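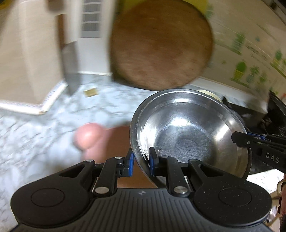

Two hand-held grippers and a stainless steel bowl at a kitchen counter. Photo: Torholm

Torholm Publishes First Results From Kitchen Chore Study

Dishes and counters remain hard for machines, company says; towels and sorting are closer

PLOSWOOD – Torholm, a developer of software for household and light commercial robots, today released the first results of its study of everyday chores. The study asks a simple question: which jobs in a home kitchen or a small shop can a machine do today without a person stepping in?

The short answer is some of them, slowly, and mostly when the room has been set up in advance.

The company tested its current software on 300 separate chores, including putting away bowls, wiping counters, sorting flatware, folding dish towels, restocking low shelves and packing small orders. A chore was counted as complete only if the machine finished it from start to end with no help and nothing was dropped or broken. By that measure, 67 percent of the chores were completed when objects were placed in known positions. The company did not expect the same result in kitchens the software had never been trained on, and it did not get it. Results for unfamiliar rooms will be released separately, after a second round of testing ends in June.

Bowls, pans and lids

Metal bowls were among the harder items. A polished bowl reflects the room around it, and the reflections change each time the bowl is tilted. Its rim is narrow and curved, so a two-finger grip has only a small area to hold. A bowl pinched at one edge can turn in the fingers as it is lifted, and a full bowl turns more easily than an empty one.

People deal with this by using a second hand, often without thinking about it. Torholm found that chores needing two arms at once took the machine much longer than chores that could be done with one. Moving a bowl from counter to shelf was completed more often when one arm held the rim and the other supported the opposite side. Stacking bowls of different sizes was not reliable in any setup tested.

Crowded counters added to the difficulty. When cutting boards, boxes and utensils shared the space, the software spent more time choosing where to reach and more often gave up. Knives were left out of all tests run without an operator, and Torholm does not plan to include them this year.

How the software is trained

Torholm trains its software on chores carried out by people using hand-held grippers with two opposing fingers. The tools are used in working kitchens and stockrooms, and the movements are then used to teach a robot arm fitted with similar fingers. The current version was trained on 3000 hours of this work. Roughly handled or incomplete attempts are kept in the collection and marked as such.

The shop-floor portion of the study was carried out with Egger, a housewares distributor that runs a packing room in Ploswood. There the machine picked items from open bins and placed them in cartons. It did well with boxed goods and poorly with anything in a loose plastic bag. Egger staff continued to pack all customer orders by hand during the test.

What comes next

Torholm will not offer a household product on the basis of these results. A machine that needs help with one chore in three is of little use to someone who has left the house, and the company believes the figure has to be far higher before a home trial makes sense.

Work in stockrooms may move sooner. Items there are more uniform, and a worker is usually close by to clear a jam. Torholm and Egger have agreed to continue the packing test through the end of the year, with 800 product types in the next round.

The company will also begin testing Flalel, a new version of its control software that allows two arms to share one object. Flalel will be tried first on bowls, pots and large trays. Speed is not a goal for this version.

A full list of the chores tested, with the result for each, is available from Torholm on request. Researchers and kitchen equipment makers who want to suggest chores for the second round may contact the company before the end of May.

About Torholm

Torholm develops control software for robot arms used in homes, kitchens and small warehouses. The company is privately held and is based in Ploswood.

Media contact: Torholm Press Office, Ploswood

###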